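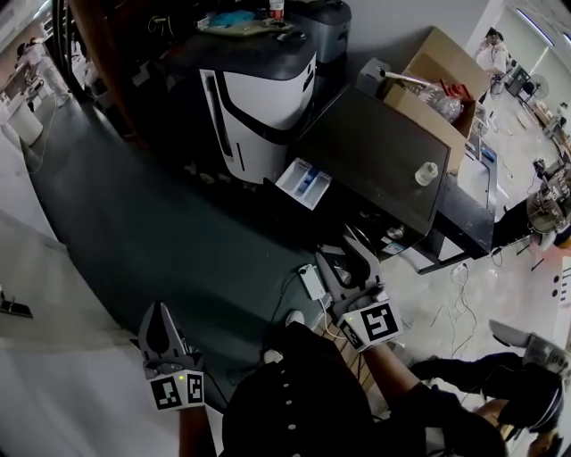
Fig. 1. Hand-held grippers with square markers, head camera view.

Section 4: Gripper pose from markers

The recordings in the Hisus set come from two hand-held grippers and a camera worn on the head. Before any of it can train a policy, we need the pose of each gripper in every frame. Each white mount carries more than one marker, and the faces point in different directions. When the hand turns, one face may drop out of view while another stays usable.

The steps in the Vinder script are:

1. Detect marker corners in the undistorted frame.
2. Look up the marker ID to get left or right gripper and which face.
3. Solve for pose in the camera frame, using all visible faces of one mount together.
4. Move the result into the room frame with the head pose.

A single small marker seen nearly flat on gives two possible poses. Keep the one closer to the previous frame. If there is a gap longer than 14 frames, do not fill it in; split the clip there.

The practice clip from Ladasano has 2,530 frames. With default settings the left gripper is solved in 86 per cent of them. Most of the misses are motion blur, so try a shorter exposure before touching the detector thresholds.

For the lab: plot left and right positions against time, mark the gaps, and bring the plot with you. Read Pathirana, chapter 4, on hand-eye calibration first.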